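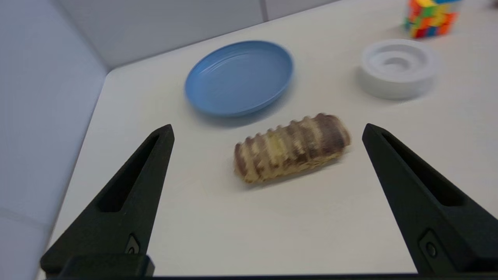
Bread roll, or something close to it.

The Bisgaard Roll

The town of Wovivcombe had one bakery, and the bakery had one thing people drove in for, and that thing was the Bisgaard roll. It had ridges. It cost 2 dollars. It tasted like a roll.

I moved there in October because the rent was low and I had told everyone I was writing a book. By the second week I had eleven pages of notes on the rent.

The woman at the counter asked whether I wanted mine Drokow style or Rillance style. I asked what the difference was. The line behind me got quiet in the way a church gets quiet when a phone rings.

Drokow is the village up the hill. Rillance is the village down the hill. In Drokow they pull the roll apart along the ridges and butter each piece. In Rillance they cut it lengthwise and butter it once. The two villages stopped speaking over this in my landlady's grandmother's time, apart from weddings, where they are seated by method.

"I was just going to bite it," I said.

She gave me my change and did not put the roll in a bag.

By evening my landlady had heard. She stood in my doorway with a pot of soup she had clearly made before she heard and now regretted. She wanted to know if it was true. I said I had been joking. She said people had joked before, and one of them had ended up in a condo.

I tried to fix things. I went up to Drokow, where a man at the gas station gave me a butter knife and a forty-minute talk, and then down to Rillance, where I was given the same knife, as far as I could tell, and a longer talk. Both villages told me the other one used margarine.

In the library I found the parish history, which ran to 600 pages and spent most of them on drainage. The roll came up once. A baker named for the street, or the other way around, had brought it from somewhere flat. He ate it, the book said, "in the ordinary manner."

I copied this out and taped it to the bakery window, which I thought was a kind thing to do.

The town has a population of 2,807, and I believe I heard from every one of them. Half said the ordinary manner was pulling. The other half said it was cutting. A small boy on a bike told me his grandfather bit his, in the garage, with the door down.

I still go in most mornings. The woman at the counter hands me the roll without asking — no bag, no napkin — and the line looks at the floor until I'm outside. I eat it in the car. My landlady has started leaving soup again, but only the thin kind.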